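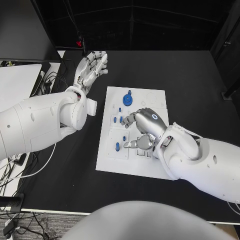

*Head view, right hand over the blue pegs on the task board.*

# jugah-board

Control and logging code for two-arm work on the white task board, plus the recordings we made with it. The code is split in two: `jugah`, which runs the arms and hands, and `tirex`, which reads the logs afterward and turns them into training files. You can use either one without the other.

Maintainer: Lucero Correa, Zedora.
Last edit to this file: 02/09/2018

## What is in the repo

- `jugah/arms` - joint control, speed limits, stop handling
- `jugah/hands` - finger control, one driver per hand type
- `jugah/board` - board pose estimate from the head camera
- `jugah/plan` - reach and retreat paths, arm-to-arm collision check
- `tirex/` - log reader, cutter, exporter
- `configs/` - one folder per station
- `data/index.csv` - one line per recording

The recordings are too large for git. `tirex fetch` pulls them from the Zedora file server. Set `TIREX_ROOT` first or they will land in your home folder.

## The hands are not the same

The left and right hands use separate drivers and separate closing limits. Do not copy values from `left.yaml` to `right.yaml`. Finger order also differs in the raw logs. The exporter puts both into thumb-first order, so if you read raw logs yourself you have to do the swap. See `hands/order.py`.

Finger values are commanded positions, scaled 0 to 1. Measured positions are in the log too, under `hand_meas`, but the left one drops samples when the bus is busy. We leave the gaps empty and do not fill them in.

## Running it

```
source env.sh
jugah check --station tarkonetti
jugah board --find
jugah run --config configs/tarkonetti/peg.yaml
```

`jugah check` has to pass before anything moves. It looks at the joint zero offsets, the camera clock and the stop button. If the clock is off it will say `CLOCK` and quit. Restart the camera node and try again.

`jugah board --find` estimates where the board is and writes `board_pose.json`. Run it again any time the board has been bumped. The planner trusts this file completely and has no force check on the way down.

Both arms share one planner. When the right arm is over the board, the left arm holds at its wait pose with the hand open. The wait pose is set by `hold_left` in the station config. Setting it to `none` lets both arms move at once, which is only tested in simulation.

## Data

There are 1,471 recordings in the index. Of these, 39 are marked `bad_sync` and are skipped by the exporter unless you pass `--all`. Each recording holds:

| Field | Notes |
|---|---|
| `head_rgb` | color video from the head camera |
| `q_arm` | measured joint angles, both arms |
| `q_cmd` | commanded joint angles |
| `hand_cmd` | commanded finger values |
| `hand_meas` | measured finger values, may have gaps |
| `board_pose` | pose at start, not updated during the run |
| `task` | short text label |

Labels were typed by the operator at the end of each run. Spelling varies. `tirex labels --merge` applies our list of known variants, but check the result for your own task.

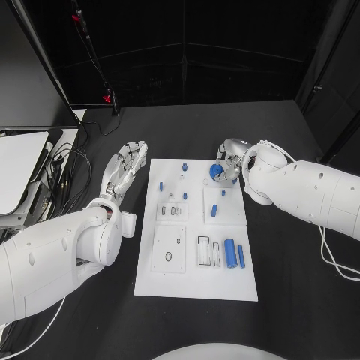
Lucero Correa wrote on the tracker that the pose should be estimated again after every grasp, because one reading at the start is not good enough for the small pegs. The change is open as issue 39. It adds up to 2 seconds per cycle on our machine, and the present plan is to put it behind a flag, `--repose`, with the default left off.

## Known problems

- Pose estimate gets worse when a hand covers much of the board. Move both arms to the wait pose before `--find`.
- `jugah/plan` treats cables as if they were not there. Wide wrist turns can pull on them. Keep `wrist_span` at the value in the station config.
- Part detection was trained on blue parts on a white board. Other colors are missed or get a very low score.
- Labels for disc-shaped parts are mixed in the April recordings. Some say `gear`, some say `disc`. The merge list does not cover them yet.
- `tirex cut` is off by one sample at the end of a clip. Harmless for video, annoying if you compare array lengths.

## Splits

`splits/` has train, validation and test lists. They are split by session, so no session shows up in more than one list. If you make your own, please keep that rule. Runs from the same session share a board pose and the scores come out too high otherwise.

## Tests

`make test` runs without hardware. `make test-station` moves both arms, slowly, through 3 poses and needs a person at the stop button.

## Changes

- exporter writes finger order into the file header
- `--station` is now required
- removed the old text log format; use `tirex convert` on anything still stored that way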